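About the Contact Manipulation Group at Asimance

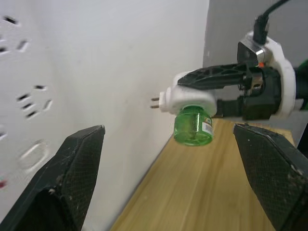 Insertion task, approach stage, from the wrist camera of the second arm.

Asimance develops training and evaluation methods for two-armed manipulation. The company was started by Kacper Kubiak and Elżbieta Makowska to work on one narrow problem: how a learned policy should behave in the last few centimetres before contact, when a held part has to meet a fixed one. Plugs and sockets, caps and threads, keys and locks, and hooks and rails all fall within that scope. We do not build arms. We write the control software, collect the demonstrations, run the trials and publish the results to our clients and, where the contract allows, to everyone else.

What we work on

Most manipulation policies are trained on demonstrations in which free-space motion takes up the bulk of the recording. The approach to contact is short, and errors made there are expensive. A plug that arrives a few degrees out of line will catch on the faceplate, and a policy trained mainly on reaching tends to push harder or back off completely. Neither response is useful.

Our main method is called Kollero. It separates a demonstration into stages by the distance between the held part and its target, then resamples the training data so that the approach stage carries more weight than its duration would give it. The stage boundaries are learned, with a hand-set boundary as the starting value. The policy itself is unchanged. Kollero can be applied to an existing data set without new recording, and this is how most clients first use it.

The second part of the method concerns viewpoint. With two arms on a bench, the arm that is not holding the part can still contribute a wrist view of it. We treat that arm as a movable observer and train its position jointly with the motion of the working arm. In a plug task, the observer's view can show the prongs side-on against the wall, a view in which pitch error is easy to measure. The camera on the working arm looks along the gripper and often has the plug housing in the way.

Results to date

The current reference set holds 4,000 demonstrations of household insertion tasks, recorded by trained operators using a leader-follower setup. We hold out 176 of these for validation and do not use them for tuning. Physical evaluation is done separately, on the bench, with start positions drawn at random within a fixed volume.

In the most recent evaluation round we ran 981 physical trials across 4 policy variants: baseline, resampling only, observer view only, and both together. The findings were as follows.

Resampling alone reduced faceplate collisions but had little effect on the time taken per trial.

The observer view alone improved angular alignment at first contact. It also made the policy slower, as the second arm had to settle before the first could proceed.

The combined variant had the highest completion rate of the group. The gain over resampling alone was clear for two-prong plugs and small for threaded caps, where rotation about the axis matters more than pitch.

All variants did poorly when the held part had a centre of mass well away from the grasp point. Devices with a liquid bottle below the housing are a common case. The part can rotate between the fingers during the approach, and a policy that assumes a rigid grasp will carry that error through to the socket. Work on in-hand slip estimation began in December and is not yet ready to report.

Test benches

Trials are run on plain tabletop benches set against a wall, with ordinary consumer outlets and unmodified household products. We avoid machined fixtures for evaluation. They make a result easier to repeat, but they also remove the glare, low contrast and odd mounting angles that cause most failures in the field. White plugs in front of white walls are kept in the test set for this reason.

Finger pads are inspected between blocks of trials and replaced on a fixed schedule. Camera calibration is checked at the start of every session and again after any collision that trips the force limit. Trials run between a failed check and the last good one are discarded.

The logging and replay tool we use on the benches, Mazurek, was written in-house. It aligns joint states, gripper commands and all camera streams to a single clock, and it flags dropped samples before a recording enters the training set. Clients who run their own collection can license it separately.

People

Kacper Kubiak leads the learning work and is responsible for Kollero. His earlier work was in trajectory optimization for machine tools.

Elżbieta Makowska leads evaluation and the benches. She sets the trial protocol before each round, and no changes are made to it once the first trial has been logged. Her background is in metrology, and the format of our reports largely follows from that.

Working with us

We take on evaluation contracts, data set reviews and joint research. Our longest-running project is with Zikeck, an assembly firm that supplied the connector tasks used in our early studies. A typical engagement starts with a review of the client's existing demonstrations – stage lengths, failure labels, camera coverage – followed by a short bench study on one task.

Reports include the full protocol, every trial outcome and the reason for each discarded trial. Negative results are reported in the same format as positive ones.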